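Chapter 4
Packing and Luggage

Aims of this chapter

After working through this chapter the reader should be able to plan a packing list for a trip of any length, choose a bag to suit the journey, work out what must travel in hand luggage, and deal with a bag that fails to arrive. The chapter assumes that Chapter 3 (Tickets and Timetables) has been read, as the baggage allowance is part of the ticket and the terms used for it were set out there.

4.1 Why packing is treated as a subject

Most travellers learn to pack from their parents and never look at the matter again. They take what they took last time, plus whatever they wished they had taken. Over ten or fifteen years the bag grows. A traveller who once managed a fortnight in Ollska with a shoulder bag finds that a weekend now needs a case with wheels.

A heavy bag has costs that don't appear on any receipt. It rules out the cheaper room on the fourth floor with no lift. It makes a short connection harder. It leads to a taxi where a bus would have done. When students on our travel management course add up the money spent on a sample journey, they are often surprised by how much of it went on moving luggage.

The opposite fault is less common but should be mentioned. Some travellers pack so little that they spend the first day in shops, buying at resort prices things they own already. A good list avoids both.

4.2 Terms used in this chapter

Main bag. The largest bag the traveller takes, whether or not it is checked in.

Hand luggage. Anything that stays with the traveller for the whole journey. On trains and coaches the main bag may also be hand luggage.

Day bag. A small bag used at the destination. It may be the same as the hand luggage or be packed flat inside the main bag.

Fixed list. Items taken on every trip regardless of place, season or length.

Trip list. Items added for one particular journey.

Dead weight. Anything carried out and carried home without being used. Medicines and documents are not counted as dead weight even if they stay in the bag throughout.

4.3 A worked case: the Zullis to Virow journey

We shall use one journey through most of this chapter. Yasuo Mizuno is travelling from Zullis to Virow in July. The journey is 700 kilometres and takes two days by rail, with a night on the way at Oda. He will stay in Virow for nine nights, in one rented flat with a washing machine, and return by the same route.

His first list, written from memory the evening before he began to pack, had 112 items on it. The full list is printed at the end of the chapter as Table 4.1. It should be looked at now, before going further, and the reader should mark any item that seems doubtful. We will return to those marks in Exercise 4.2.

Several points about the list can be made at once. It contains nine shirts, one for each day in Virow, though the flat has a washing machine. It contains 3 pairs of shoes besides the pair he will wear. It contains 2 guidebooks to the same region. It doesn't contain a copy of his rail booking, the address of the flat or the charger for his telephone — all three were on his desk, and he expected to remember them.

Mizuno's list is a fair one for a traveller of his experience. The faults in it are the usual faults: too many clothes, too much reading, and gaps among the small things that matter most on the first evening.

4.4 The fixed list

The fixed list should be written once and kept. It may be on paper inside the lid of the suitcase or on a telephone, but it must be somewhere the traveller will see it while packing. It should be short enough to check in a few minutes.

A typical fixed list has these headings:

Documents and money
Medicines and glasses
Telephone, charger and adaptor
Washing things
One change of underclothes and socks
Keys for the return home

The last heading is the one most often forgotten. House keys are of no use during the trip, so they get pushed to the bottom of a bag or left in the pocket of a coat that is then sent to be cleaned. They should have one place and stay there until the traveller is back at the front door.

The fixed list doesn't cover clothing for the destination, as this depends on season and purpose. It does include the single change of underclothes, because this belongs in the hand luggage on every journey, even a short one.

4.5 Clothing and the washing interval

The number of clothes needed depends on the washing interval and hardly at all on the length of the trip. The washing interval is the longest time the traveller will go between chances to wash and dry clothes. A person away for six weeks with an interval of four days needs the same clothing as a person away for four days.

In Mizuno's case the interval could be as short as he likes once he reaches Virow. Before that he has two days of travel and a night at Oda. If he decides to run the machine every fourth day, he needs four days' clothing and one spare set. Five shirts will do. The other four were dead weight.

Drying must be allowed for as well as washing. Thick cotton hung indoors in a damp place may need a day and a half. Thin wool and most man-made cloth will be ready by the morning. A traveller who relies on hand washing in hotel basins should try each garment at home first, on a hanger, with the window shut.

Families with babies and small children work to a different interval. What can be bought at the destination should be looked into before leaving, and if washable things are used, the drying time of the slowest item sets the interval for the whole family. Parents should pack the first day and night as if no shop will be open.

4.6 What goes in the hand luggage

The rule is simple. The traveller should be able to manage until the following evening with the hand luggage alone. If the main bag is lost, delayed or soaked, the trip goes on.

This means that the hand luggage holds the whole of the fixed list. It also holds anything which can't be replaced, such as a manuscript or a hearing aid, and anything the carrier won't accept in the hold. Rules on liquids, batteries and sharp objects differ between carriers and are changed from time to time. They should be read again before each trip, on the carrier's own pages, even by people who travel every month.

A common mistake is to fill the hand luggage with things for the journey, such as food, books and a neck pillow, and then to move the medicines into the main bag to make room. The medicines should go in first. 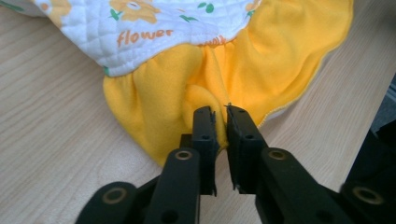

Should a main bag be packed the night before or on the morning of departure?

The night before, with only the washing things and the telephone charger left to add in the morning. A bag packed in the morning is packed against the clock, and it is the small items on the fixed list that get missed.

4.7 Choosing the main bag

Three kinds are in general use: the hard case, the soft case and the rucksack. None is best for all journeys.

The hard case protects its contents and stands up to rain. It is heavy when empty and usually opens into two halves, so it needs floor space. In a small cabin or a narrow room this is a real nuisance.

The soft case weighs less and often has outside pockets. It can be pushed into a space slightly too small for it. Its cloth wears at the corners, and the pockets shouldn't be used for anything of value.

The rucksack leaves both hands free and is the only sensible choice where there are steps, sand or cobbles. It creases clothes. Those that open only at the top have to be emptied to reach anything at the bottom, so a rucksack with a long front zip is worth the extra cost.

The bag should be chosen after the list has been written and the items laid out together. People who buy the bag first tend to fill it.

Mizuno, who must change trains at Oda by a footbridge with stairs, first meant to take his hard case. With the shorter list his things fitted a small soft one, and he could carry it over the bridge in one hand.

4.8 When a bag doesn't arrive

The loss should be reported before leaving the station or airport. The traveller will be asked for the baggage receipt, a description of the bag and an address for delivery. A photograph of the bag taken at home, both shut and open, saves a good deal of time at the desk. The report number must be written down — staff change shift, and without the number the next person will have to begin again.

Receipts for anything bought while waiting should be kept. Carriers and insurers will usually pay for reasonable needs, but they rarely pay without paper. Claims and time limits are dealt with fully in Chapter 9.

Exercises

4.1 Write out your own fixed list. Compare it with the headings in section 4.4 and note any heading for which you have nothing.

4.2 Return to the marks you made on Table 4.1. Using a washing interval of four days, produce a shorter list for the same journey. Keep it, as it will be needed in Chapter 5.

4.3 Mizuno is asked to go on from Virow to Ollska for a further week, in a hotel with no laundry. State what he should add to his list, and what he could reasonably buy on the way.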